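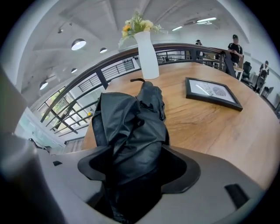 The Long Way to Wear a Raincoat

By Leopold Lanz

My father owned one raincoat in his adult life. It was the color of canned peas, it weighed as much as a small dog, and it hung behind the kitchen door in Ratcombe from before I was born until after I had left for college. I own six. Five of them fold up into their own pockets, and I couldn't tell you where three of those are.

The packable jacket has become the default coat of people who are not going anywhere in particular. It was sold to us as gear for hikers, who need to save space. I don't need to save space. I drive to work with an empty trunk the size of a bathtub. Still, every fall I find myself in a store, squeezing a little nylon loaf and thinking about how well I would travel if I traveled.

I took this up with Gion Aigner, who has run a coat repair shop in Drivbridge for 36 years and has the forearms to prove it. He mends whatever comes through the door, and lately what comes through the door is thin.

"They bring it to me in the pouch," he said. "They want me to fix the zipper on the pouch. The jacket, they have never worn."

Aigner keeps a paper ledger. Last year he logged 2735 repairs, and he let me read a few pages while he ate his lunch. The heavy coats come in with honest complaints: elbows, cuffs, a lining chewed by a nephew's rabbit. The light ones come in with peeling seams and with drawcords that have vanished into their own hems. He charges $15 to fish out a drawcord. It takes him less than a minute, and he makes you wait until the next day so you won't feel bad about it.

His main advice is to stop storing the things folded. Waterproof coatings crack along creases, he says, and a jacket left in its pocket for two winters will leak in a neat grid, like a map of Nebraska. Hang it up. Wash it now and then, with soap made for the job, and dry it the way the label says. I asked whether people listen. He went back to his sandwich.

Some of the blame belongs to the stuffing itself, a pleasure out of all proportion to its usefulness. There's a trick to it (hood first, then sleeves, then a certain amount of swearing) and when the zipper finally closes you feel you have beaten the house. Unpacking has no such charm. You shake the thing out in a parking lot in Horevlow with rain running down your neck, and you put it on, and you look like a road atlas.

I tried an experiment in December. I left all the folding jackets at home and borrowed my father's coat for a weekend in Renaud, where it rained sideways both days. The coat took up half my suitcase. It smelled like a boathouse. A woman at the ferry dock asked if I worked there, and when I said no she asked me about the schedule anyway.

I stayed dry to the knees. From the knees down I was on my own, as he always was, and I remembered that he also owned a pair of enormous rubber boots.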